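## Leveling a folding table on an uneven stone floor

Work through the steps in order. Leveling comes last, after the counter, the floor and the feet have been dealt with.

**1. Clear the surfaces.** Small metal items come off the counter first: keys, rings, loose fittings. Metal left sitting on a damp tile will mark it, and a stained grout line takes far longer to clean than a tile face. Use a nylon brush and a mild cleaner. Do not use acid cleaners near marble.

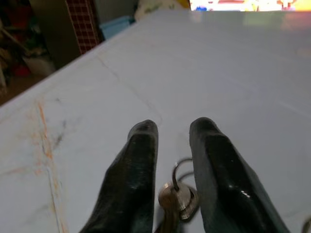 Put everything you have picked up into one tray and store the tray away from the sink. Rinse the counter and dry it with a cloth.

**2. Prepare the floor.** Sweep, then vacuum the joints. On irregular paving, run a straightedge across the spots where the feet will stand and mark any raised edge with masking tape. Do not sand a raised edge by hand; 200 grit will dull the polish and the patch will show.

**3. Check the feet.** Turn each rubber foot by hand. It should not spin or slide off the leg. Wipe the rubber with warm water and dish soap. Grit trapped under a foot scratches marble as soon as the load shifts.

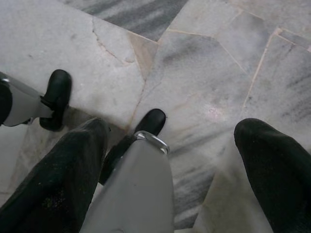

Replace a split foot with one of the same inside diameter. If the new one is tight, soak it in hot water for a minute and push it on with a twist.

**4. Set and level the table.** Open the legs fully until the support stops moving. Press down on each corner in turn. If one rocks, rotate the whole table a few degrees before reaching for a shim, as a small turn is often enough to move a foot off a joint. Shim with thin rubber sheet. Cardboard compresses.

Wipe a molded plastic top with baking soda paste. Leave it on food stains for ten minutes, then rinse out the recessed line, where the paste collects.

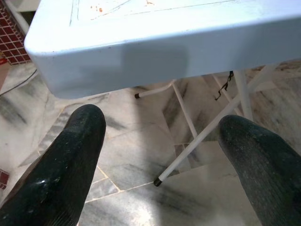 Sinéad Mac Suibhne writes that felt pads did not work on her marble, as they held grit and slid when the table was leaned on. She went back to rubber and cleans the feet every July.

Felt is suited to chairs that get dragged. For a table that stays put, use rubber.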